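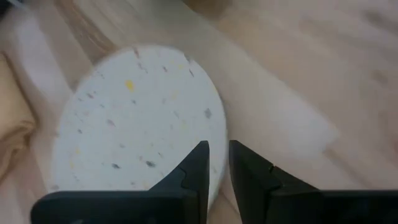 DATA CARD / HOUSEHOLD

Pastik: a record of rings left on tables

January. Posted by the Pastik maintainer. 2 min read

Pastik is a small table of data on the marks that cups leave on furniture. It was gathered in Flekisville, a town with hard water and strong opinions on tea. If you came for medical research, you want a different folder.

What's in it

There are 57 rows, one per mark. Each gives the drink, the surface, how long the cup stood there, and whether the owner of the table was told. That last column has a lot of blanks. Times are in minutes and stop at 30, the point at which most households either notice or go to bed.

Files

marks.csv holds the rows. notes.txt holds the arguments.

How it was gathered

By asking people, who lied. Drinks down as "water" should be read with care, especially the brown ones. Two rows were entered by the same household on either side of a disagreement, and both have been kept.

Surfaces follow the Kideta list, which has eleven words for varnish and none for "the old desk". We added one.

Coasters

The coaster column is yes, no or "nearby". A pale speckled one on light wood looks very smart and hides crumbs, and was still logged as "nearby" more often than any other kind. Cork did better, perhaps because people aren't afraid of it.

Known problems

Cocoa is spelt three ways. Row order means nothing. The Güler café sent its marks in as a single entry, "all of them", and we haven't found a polite way to split it.

Use

Do as you like with it. Please don't use it to settle who ruined the sideboard.

Comments (3)

teapot_lid: Is the sideboard in the data? Asking for my own peace.

marrow: Column 2 has a stray semicolon near the end. Otherwise fine. I use saucers.

teapot_lid: Found it. We weren't even home that evening.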